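# Die Halle als Versprechen

Kaum eine Gründung kommt heute ohne Halle aus. Weiß muss sie sein, hoch und hell, mit Galerie und schwarzem Geländer. Das Büro Dusus hat in acht Jahren 22 solcher Werkstätten eingerichtet, und Irena Żak, dort für die Planung zuständig, verteidigt jede einzelne. Offene Flächen brächten die Leute ins Gespräch, sagt sie. Mag sein. Wer einmal versucht hat, neben drei Gesprächen eine Schraube M3 zu finden, sieht das nüchterner.

Gorazd Obradović hat sieben Jahre in so einem Raum gearbeitet und schwärmt vor allem vom Regal unter der Galerie. Dort liegt, was man täglich braucht. Die Galerie selbst – im Prospekt heißt sie »Denkebene« – diente bei ihm als Lager für leere Kartons. Auch der Klang ist so eine Sache: Glatte Wände und ein hohes Dach werfen alles zurück, vom Akkuschrauber bis zum Telefonat.

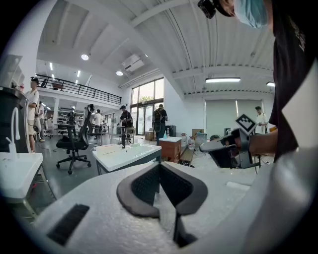
Bleibt das Licht. Ein hohes Fenster nach hinten, etwas Grün davor, das nimmt man gern. Nur rechnen die Planer selten vor, was Kühlung und Heizung unter einem solchen Dach kosten. Żak nennt auf Nachfrage keine Zahl. Man müsse das ganzheitlich sehen, sagt sie. Obradović ist inzwischen in zwei Zimmer mit Tür umgezogen. Die Regale hat er mitgenommen.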